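Table tennis corner: paddles, cases and what goes in the bag

I started this page in May and then let it sit, so my apologies to everybody who kept asking where the gear photos had got to. It's now October 8, 2026, the evenings are getting dark early, and I've finally sat down with a cup of tea to get it finished!

A bit of background for the new people. We play at the Plorport hall, on the two tables nearest the kitchen (the ones that don't wobble), and we've called ourselves the Bandimari club ever since Kartini Tjoa came up with the name on a car ride home. There are more of us than there used to be. Anju Garg joined in the spring and brought her brother-in-law, and Faizal Govindasamy is back after his knee surgery and hitting the ball harder than he did before it, which doesn't seem fair to the rest of us.

What I get asked about most is cases. People will spend ages choosing rubber and then throw the paddle in a tote bag with their keys and a banana. I did it myself for years. My first decent paddle had a dent in the edge from a padlock, and I can still feel my stomach drop when I think of finding it. So please get a case, any case – the cheap ones are fine. I like the kind that zips most of the way around and opens flat, so you can put the paddle in without folding back a corner of the rubber. A mesh pocket is handy too. Mine has a score pencil in it and a hair tie, and for a long time it had a raffle ticket, number 389, that I was sure would win something. It did not.

Danang Pattinasarany puts a plastic sheet over his rubber before he zips up, every single time, and his paddles do stay nicer than mine. I forget half the time. He also wipes the surface with a damp sponge and lets it dry before it goes away, and I've gotten better about that one. Don't use dish soap! Enda Carroll tried it once and the ball slid off his paddle like a wet plate for a week.

For new players who want to borrow, we have six paddles in the closet by the side door. Please put them back in a case when you're done, handle down in the pocket, and close the zipper slowly so it doesn't chew on the edge tape. If a zipper sticks, rub a candle stub along the teeth. There's one in the drawer with the spare nets.

We buy practice balls by the 1000 and split the box, so if you want in on the next order, tell Kartini. Bring five dollars and something to carry them home in.

On to the pictures. I have more to sort through (the ones from the Santoso match are all elbows), and I'll add them when I get a free evening.
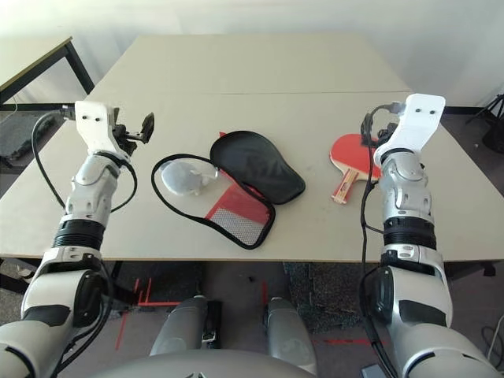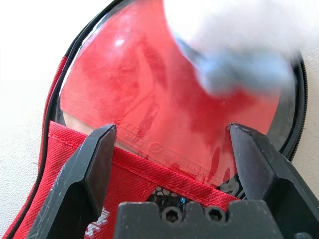
Red paddle and its zip case. The first picture has the case open on the table with the paddle beside it, and the second is a closer look at the rubber, with the DHS TABLE TENNIS print just above the pocket flap.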